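Minutes of the Technical Group, Brerneck Growers' Association
Held at the Tondurside packing shed, 7 Nov 2019

**Present:** Ketill Hjaltadóttir (chair), Kaj Holst, Esben Bach, Seon-mi Ok (minutes)
**Apologies:** Bjartur Holst

## 1. Minutes of the previous meeting

Agreed as a correct record, with one amendment. Under item 4, "top dressing" should read "base dressing". Signed by the chair.

## 2. Matters arising

2.1 The drainage outfall at the lower end of the Tondurside block has been cleared. Water no longer stands on the headland after rain. Esben Bach wishes to see one more heavy spell before the item is closed. Carried forward.

2.2 The weighbridge certificate has been received and filed.

2.3 No reply yet from the landlord on the culvert. Kaj Holst to write again.

## 3. Carrot harvest and field storage

3.1 Kaj Holst reported that lifting of the early block is complete. Crop from the light land graded well. Crop from the heavier end showed more forking, and the share sent for stock feed was higher than last season. He attributed this to the seedbed, which was worked too soon after rain in the spring.

3.2 The late block will be stored in the ground under straw. The order is for 500 bales, of which 62 have been delivered and stacked at the top gate. The supplier has asked for firm ground on the access track before bringing the remainder. It was agreed that stone should be laid at the two soft places first.

3.3 There was discussion of whether to lay polythene beneath the straw, as on the trial strip. Esben Bach noted that the trial strip held a steadier soil temperature, but that removing wet straw and torn polythene in spring took longer than planned. Ketill Hjaltadóttir asked that the labour be costed before any wider use. The main block will have straw only this winter.

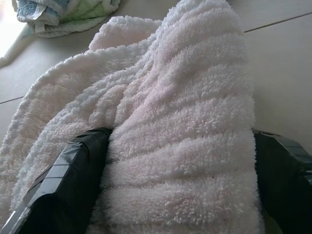 3.4 Cavity spot was found in samples from two of the beds nearest the road. Incidence is low. These beds are to be lifted first, and the field is not to be used for carrots in the next rotation.

## 4. Onion store

4.1 The store holds 1672 boxes. Drying was finished with ambient air only, apart from the first week, when the heater was run overnight.

4.2 Seon-mi Ok circulated the humidity readings. The rear bay has read higher than the front bay throughout. Possible causes are a leaking duct joint and boxes set too close to the back wall. The duct is to be inspected before any boxes are moved.

4.3 Neck rot is present in the rear bay. A sample cut last week gave 29 affected bulbs, most of them from the thick-necked end of the crop. The rear bay will be sold first. Boxes are to be marked so that they are not mixed with the front bay at grading.

4.4 The controller supplied by Ragnarsson resets its clock after a power cut. The fans then run at the wrong hours until someone notices. The firm has offered a replacement board. Accepted, subject to fitting being included in the price.

## 5. Cillus seed drill

5.1 The drill was used on all spring sowings. Depth control was satisfactory on level ground and poor across the slope, where the outer units rode high.

5.2 Kaj Holst proposed heavier springs on the outer units. Esben Bach would prefer to sow up and down the slope on that field and leave the drill as it is, but accepted that this increases the risk of wash. A pair of springs is to be bought and tested on a short run before the new season.

5.3 Worn coulters to be replaced over winter. Bjartur Holst has sent a parts list by email. The list omits the press wheel bearings, and these should be added.

## 6. Soil sampling

Sampling of the eastern fields will be done in November if ground conditions allow. The sampling pattern is to match the previous round so that the results can be compared. Lime will not be ordered until results are received.

## 7. Any other business

7.1 The handheld moisture meter is missing its probe cover. Members are asked to look in their vehicles.

7.2 The diesel tank gauge sticks at the half mark. Until it is repaired, use the dipstick and enter the reading in the book.

## Actions

| Item | Action | By |
|---|---|---|
| 2.3 | Write again to landlord on culvert | Kaj Holst |
| 3.2 | Stone on access track | Esben Bach |
| 3.3 | Cost labour for polythene removal | Kaj Holst |
| 4.2 | Inspect duct, rear bay | Seon-mi Ok |
| 4.4 | Confirm terms for replacement board | Ketill Hjaltadóttir |
| 5.2 | Buy springs and arrange test run | Kaj Holst |
| 5.3 | Amend and place parts order | Bjartur Holst |

Date of next meeting to be set by the chair once the soil results are in.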